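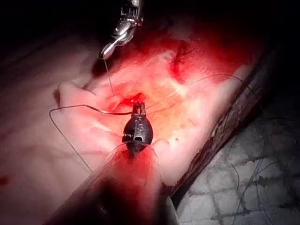
Throw the bad ones out and you end up with a robot that only knows what to do when everything goes right, is how the lead operator at Gullton puts it, before the coffee is even poured. The lead has been on the suturing project since it started, and the argument over bad runs has been going nearly as long.

We met in a side room in Lovaswood, early afternoon in September. Door kept opening. Notes are a bit patchy as a result.

The project is called Kukidov. The goal, short version: teach a two-armed surgical robot to sew by showing it people sewing, over and over, on practice tissue. Every run gets recorded, the arm movements along with the camera views. Then the learning system gets the lot. Target for the first round is 1,000 runs. A run is one stitch, needle in to knot tied.

"People hear a thousand and think it's nothing," the lead says. "Do 33 before lunch and tell me it's nothing. Your hands are fine. It's your eyes that go."

Who does the sewing? There are 11 operators, only 4 of them with any surgical training. That was on purpose. The trained ones are fast and all sew the same way, and the team wanted some spread. Awwad, which supplies the practice pads and runs the labeling, was against it at first. Worried about sloppy knots getting into the data.

"They had a point. The first month was rough. We had thread all over the place, people pulling too hard, people going in at the wrong angle and just carrying on. But then you look at what the surgeons do when something slips and they fix it so quick you can barely find it in the recording. The slow ones, you can see the whole fix. That's worth a lot to us."

So the bad runs stay in, with a label. Three labels right now: clean, recovered, failed. There used to be a longer list but the labelers couldn't agree with each other and it was cut down over the summer.

Thread is the hard part, everyone says so. The pad sits still and more or less keeps its shape. Thread doesn't. It curls, it drops behind the instrument, it catches on an old stitch. From a close camera it can be one thin line in a lot of red and glare, and when an arm passes in front the line is gone.

"We ask the operators not to tidy up for the camera," the lead says. "If you clear every loose bit before each run the system never sees loose bits. Then the first time it meets one, who knows. So we leave them. Same with old stitches in the pad, we sew next to them."

I asked about lighting. Long answer. They changed it twice and both times the earlier runs looked like they came from another lab, which worried people until somebody tried training on the mix and it did better then either set alone. Now they move the lamp a little between sessions. Nobody logs how much, and the lead would like that fixed.

What about speed - do they tell people to hurry? No. "We did, for a week or so. Awful data. Everybody skips the little pause before they grab the needle, and the pause is where they're deciding."

And does it work yet? The robot can pass the needle and pull through on a fresh pad. Knots, sometimes. The lead won't give me a rate and says to ask again after the first round closes.

Last question was going to be what happens with the used pads but there was a session starting and the lead had to go set up. They keep them, apparantly. There's a shelf.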